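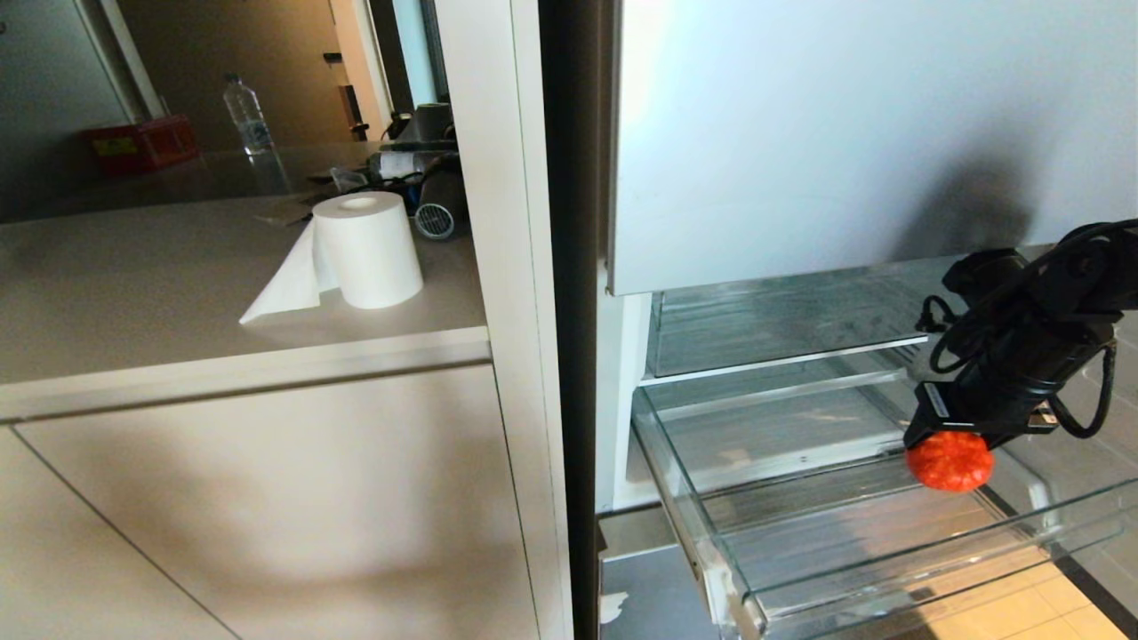 Filed under: Food & Farm, Out and About

12 comments | 38 shares

The Mascombe packing shed opens to the public once a year, in April, when the last of the citrus is coming off the trees and the cool rooms are close to full. I went on the early tour, which leaves the front gate at 8 am. Parking is on the grass beside the weighbridge. Wear closed shoes or you'll be sent back to the car.

The shed was built by the Gebremichael family, who still own the orchard on the river side of the road. Fruit from 123 growers now passes through it, most of them on small blocks. Etenesh Ambaye runs the floor and took our group around. She has worked there since the days when the bins were tipped by hand, and she speaks loudly enough to be heard over the belts.

We began at the receiving dock. Each bin gets a ticket with the grower's name, the block and the time of picking. A sample is cut and tested for sugar before anything else happens. Fruit that fails goes to juice, and the grower gets a phone call that morning. Etenesh said the calls are the worst part of her job.

From there it's the wash, the brushes and the drying tunnel. The tunnel is warm and smells of peel, and most of the group stayed in it longer than they needed to. Grading is done by a line called the Hanatari, which sorts by size and colour and drops the fruit into lanes. Six people stand at the end of it and pull out whatever they don't like. They are fast, and they didn't look up.

The cool rooms were the part I had come for. There are two of them, one for mandarins and one for everything else, and they are kept at different temperatures. Humidity in the mandarin room is held at 90 per cent. You notice it on your glasses as soon as you step inside. Shinji Onishi looks after both rooms and the trucks that leave from them. He answered questions for as long as people kept asking.

Most of the questions were about home fridges. His advice was to keep citrus in the crisper, unwashed, and out of sealed plastic bags — a bag with holes is fine. Don't store it beside anything mouldy, and go through the drawer once a week. He leaves his own mandarins on the bench if they'll be eaten within a few days, as he prefers the flavour.

Lunch was a sausage in bread from the stand by the office. The shop next door sells seconds in nets, and the marmalade under the Skanance label, made in the town from shed fruit. I bought a jar of the Seville and a net of navels. Bring cash, as the card reader was out of action.

The tour took two hours, with a lot of standing. It isn't suited to prams, and the steps up to the grading platform are steep. Each group is capped at 50 and ours was full, so book ahead if you want the early one. The later tours miss the sugar testing, which finishes by mid-morning.

Share this story

You might also like
A morning at the wool store
Bottling day at the co-op
Where to buy seconds from the farm gate
What to plant once the tomatoes are out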